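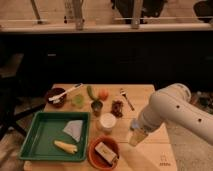
The shared kitchen on the second floor of the Quezada building reopened in June, and with it came a rule: whatever is on the big table at five in the afternoon gets put somewhere else. Where exactly has been a matter of lively debate ever since.

The table is the one thing everybody agrees about. It is pale wood, put together from boards with thin seams between them, and wide enough that people have long treated it as a cupboard without doors. Before the refit it held, by common consent, the post, three generations of takeaway menus and a cake stand that belonged to a firm that had moved out. All of that has gone. What has replaced it is mostly containers, utensils and things that look like food, which is at least closer to what a kitchen table is for.

"We had a clear surface for one whole lunchtime," said Janaína Trindade, who looks after the building's shared rooms and wrote the rule. "I have a witness."

The witness is Aurelia Kofler of Stosach, the bookbinding supplies firm across the landing. She confirms the lunchtime but puts it at nearer forty minutes.

The refit cost £1,742, paid for out of the tenants' service charge, and most of that went on plumbing. The sink now drains. The rest bought shelves, hooks, a better kettle and what the notice on the door calls "a simple tray system". Trandorov, the design studio at the end of the corridor, offered to draw up the notice and produced two versions. The first was so handsome that people admired it without reading it. The second is in capital letters.

Under the tray system, anything loose goes into the large green tray, and bowls are for whatever won't lie flat. The green tray has raised sides and rounded corners, and it was chosen because it was the biggest one the shop had. It has taken to its duties at a gentle pace. At the last look it was home to a light grey cloth and something long and yellow that would pass for a banana, with the left half of the tray still open to offers. The orange-red bowl beside it had been given a beige box, set in at a slant, as though the box had been told to get in and had made its feelings known.

Opinion is divided on whether this counts as tidy. Bautista Maldonado, who runs a two-desk translation office downstairs and comes up for the kettle, believes it does. His argument is that a box in a bowl is a box that has been put away, and that the notice says nothing about angles. Ms Trindade's argument is that the notice was written for adults.

The cloth is a separate question. Violeta Acuña, also of Stosach, would like cloths to hang on the hooks, of which there are five, all of them bought for cloths. She raised it at the June tenants' meeting under any other business, where it took up more time than the lift. The meeting agreed that cloths should hang on the hooks. It also agreed, after some discussion of airing, that a cloth might rest in the tray "in the short term". The short term was left undefined, to general relief.

Fruit got off more lightly. The old kitchen had a fruit bowl with a reputation, and few tenants were keen to bring it back. The present understanding is that fruit may go in the tray if its owner means to eat it the same day, and becomes public property at five. Mr Maldonado says he has gained two pears and a satsuma under this arrangement and considers it the best-drafted clause in the document.

Not all of the building is on board. Trarkevier, the small tea importer on the ground floor, keeps its own shelf and its own mugs and has asked that the tray system stop at the edge of the table. This was granted. Its manager, Ximena Barrientos, came up to see the new arrangement in its first week and was complimentary about the sink.

"It's a good table," she said, when pressed on the rest.

There has been progress. The forks are in one place, and it is the place marked for forks. The kettle has been descaled twice. A lid missing since before the refit was found behind the radiator and reunited with its tub, although by then the tub had been promoted to holding teabags and had no further use for it. The lid has gone into a drawer, where Ms Trindade expects it to be lost again by the autumn.

The next step is labels. Trandorov has asked to be involved and has already sent over a choice of typefaces. Ms Trindade has asked for capital letters. A proposal to buy another tray, in another colour, has been put off until somebody manages to fill the first.

Tenants who want a say in any of this can add their names to the sheet by the kitchen door. The pen is on a string. The kitchen is open from eight in the morning, the five o'clock rule applies to every floor, and the owner of the blue umbrella on the landing is asked to come and get it.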